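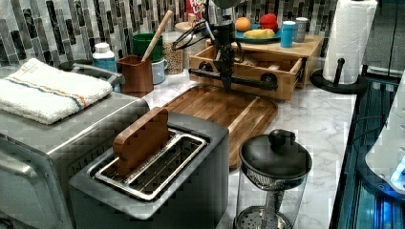
Right, I need opinions on oiling chopping boards before I ruin mine. I was given a big one in August and it's been washed up every night since, and it's started to feel furry along one side. It's the same sort as in the photo, rectangular, rounded corners, a nice rich brown, and I'd like to keep it that colour if I can. My sister-in-law swears by olive oil. My dad says leave it alone. Who's right?
mudlark66

Neither! Olive oil goes off and you'll smell it every time you cut bread. Get food grade mineral oil from the chemist, slap it on, leave overnight, wipe off what hasn't gone in. Do that once a month and you're laughing.
pennyroyal

Going to disagree with pennyroyal on the mineral oil. It never sets, so it just washes out again and you're forever topping up. I use the Flestosska board wax (little tin, got it at the market in Mudgway) and mine only needs doing twice a year. Sand the furry bit first though, with fine paper, and go with the grain.
Tinpot_Tel

Twice a year?? Do you ever cook, Tel?
pennyroyal

Every day thank you. Sunday roasts and all.
Tinpot_Tel

What grit do you call fine? I've got 128 of something in the shed, or that might be the price sticker, it's very faded.
mudlark66

That'll be the sticker, or it's 120 and you need your glasses. Go finer, 240 if you can get it. Wipe the board with a damp cloth first, let it dry, then sand. The fur stands up and comes off nicely.
Tinpot_Tel

I'm with your dad. Mine has had nothing but hot water and a scrub for years and it's fine. Bit grey, who cares. Just stand it on its edge to dry, don't leave it flat on the worktop, mine warped like a banana when I did that.
oldgasring

Grey is exactly what I don't want! But I'll take the point about standing it up, I always leave it lying flat. Sanding tomorrow if it isn't perishing out there, then I'll try the wax on the back first.
mudlark66

Do an onion side and a fruit side while you're at it. I marked mine with a little notch.
pennyroyal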